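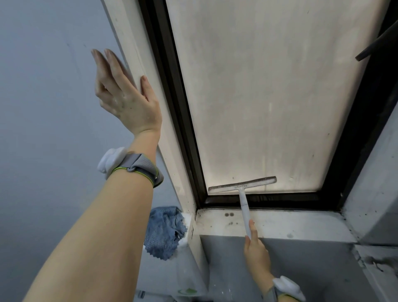
Loramville Water Users list
Subject: Re: [water-users] softener or no softener, and the new hardness number
Date: 24 March 2022

Hi all, quick one before I have to run, sorry if this is out of order, I'm answering from the digest.

Essien Dry Goods wrote:

> We got our letter from the utility same as everyone. It says the hardness
> is now 300 ppm on the east side, up from 200 before they switched wells.
> Our kettle in the back room looks like the inside of a cave. The man from
> Lokora came by and quoted us on a softener, and he says it will pay for
> itself on soap alone. Is that true? Also he says the salt kind is the only
> kind that works and the magnet kind is nonsense. We rent, and the landlord
> says he won't pay. Would like to hear from anybody on Endov Street who
> already did this before we sign.
>
> Also does anyone know if the hard water is bad to drink. My mother is
> asking.

OK. Taking these backwards.

Drinking it: hardness is calcium and magnesium, mostly. Not a health problem for most people. If your mother is on a special diet or has kidney trouble she should ask her doctor and not a mailing list. And note that the softened water is the one with extra sodium in it, so if you do put one in, get them to leave the cold kitchen tap off the softener. Easy when they're doing the plumbing. A pain afterward.

Magnets: I have never seen one do anything. Two people on this list swear by theirs, they can write in and say so, I won't argue. But none of them take the minerals out, so the test strip reads the same before and after. Salt type (ion exchange) does take them out.

Paying for itself on soap. No. Or not for a long, long time. You'll use less detergent, sure, and the water heater will be happier, and thats worth something. But I would not sign on the strength of that. Ask Lokora for the price of the unit, the price of the install and the price of the yearly service as separate lines. When I asked last July the install alone was $300 and it wasn't on the first quote at all, it was on the second page of the second one.

Renting: do not put a plumbed-in unit into a building you don't own without a letter from the landlord saying you can take it out again when you leave. Get it signed. I can't say this loud enough.

Now what to do in the meantime, which is most of what people ask me.

Kettle. White vinegar and water, half and half, heat it, leave it an hour, pour out, rinse well. Citric acid works too and doesn't stink up the back room. Do it often and it's a two minute job. Leave it till it flakes and you'll be at it all afternoon.

Shower heads, same thing, in a bag with a rubber band. Not on brass or anything with a fancy finish, check first.

Glass. Minerals stay behind when the drops dry, so get the water off before it dries. Any squeegee. If the spots are already baked on, vinegar on a rag, wait, wipe, rinse. Keep vinegar off marble and other natural stone, it etches. I know somebody is going to ask about lemon juice. Same answer.

Dishwasher: look in the manual for a salt compartment before you buy anything at all. Some machines have a little softener built in and people run them empty for years.
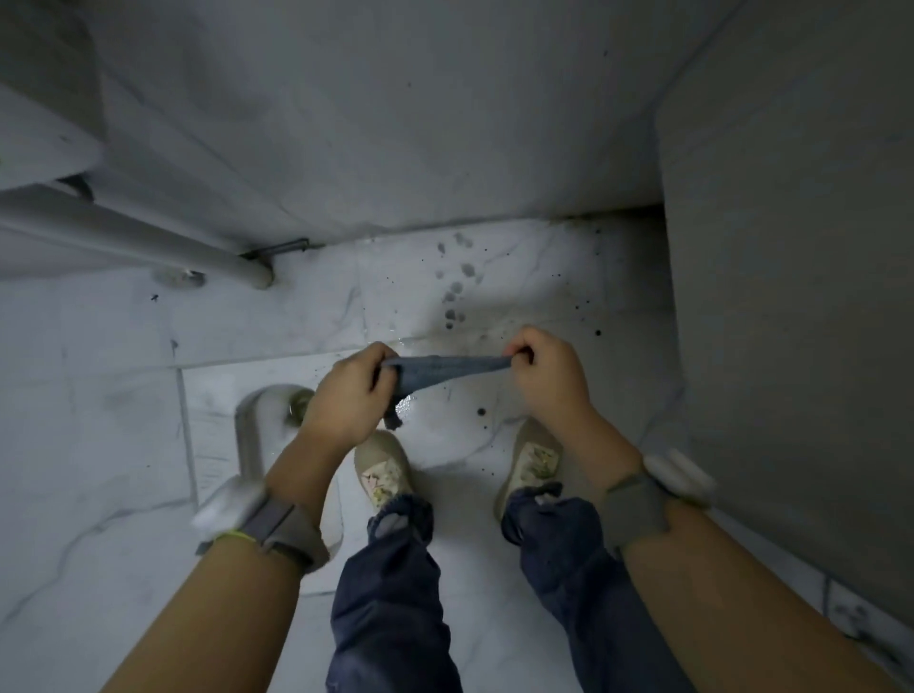

Laundry is where hard water annoys people most and where most of the bad advice is. The minerals grab the soap and make scum, the scum sits in the fibers, towels go stiff and dark things go dull. More powder will not fix it on its own if you can't rinse it out. Liquid detergent does better than powder in our water, and bar soap is the worst of the lot. Knits show it more than anything. With a small piece you can just take it by the two ends and hold it out sideways, like the gray knit in that photo with the bit of slack in the middle, and have a look at how it hangs. If it's gone boardy, it's probably residue. Don't wring wool to find out. Cool water, splash of vinegar in the last rinse, press it in a towel, dry flat.

For machine loads, washing soda helps with cotton. Not on wool or silk! Skip the fabric softener on towels, it covers up the stiffness and then they don't dry you.

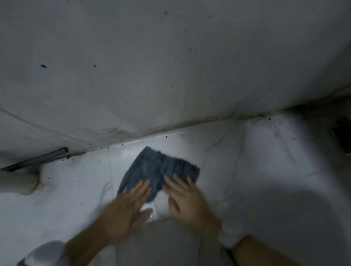
Ginevra Fontana
List Moderator, Loramville Water Users

Some list business while I have you.

The utility will test a sample from your own tap if you ask at the counter. Fill a clean bottle from the cold tap, let it run first, write your street on the label. Please send me the result off list and I'll add it to the table. I have plenty from the west side and almost nothing from Endov Street, so we really don't know if that 300 holds all the way down or if its just what comes out at the pumphouse.

Test strips: I bought a big pack and have spares, 5 to an envelope. Email me your mailing address. Free, but don't ask for more than one envelope please, we ran out last time.

To Essien: I'd wait. Get a second quote, talk to the landlord again, and run the kettle with citric acid until then. If you go ahead with Lokora ask them what hardness setting they're going to program and why, becuase the setting decides how much salt you go through. Mine came set way too high and I was hauling bags all winter.

Anybody who has a unit in a rented storefront, please reply to the list and not just to me.

And trim your quotes, the last digest was unreadable.

G.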